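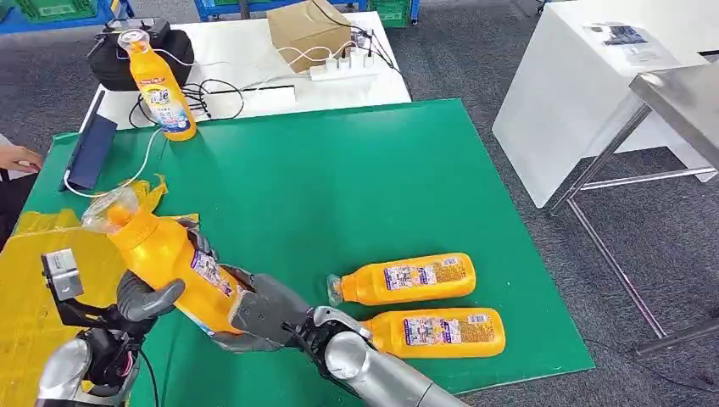

Beidhändiges Greifen einer Flasche am Arbeitsplatz mit grüner Matte

Grirnevow sucht Teleoperateure (m/w/d) für die Datenaufnahme

Für das Projekt Trindex nehmen wir Beispielbewegungen auf, aus denen ein Modell das Greifen und Umlegen von Alltagsgegenständen lernt. Sie steuern beide Hände des Roboters und wiederholen kurze Aufgaben nach Vorgabe. Bisher liegen 237 brauchbare Durchgänge vor – ab Mai kommen neue Gegenstände dazu.

Voraussetzungen: ruhige Hand, gutes Deutsch oder Englisch, Bereitschaft zu Schichten, auch am Sonntag. Programmierkenntnisse sind nicht nötig. Die Einarbeitung dauert zwei Tage und wird bezahlt.

Bewerbung mit kurzem Lebenslauf an Solène Lecomte, Datenaufnahme.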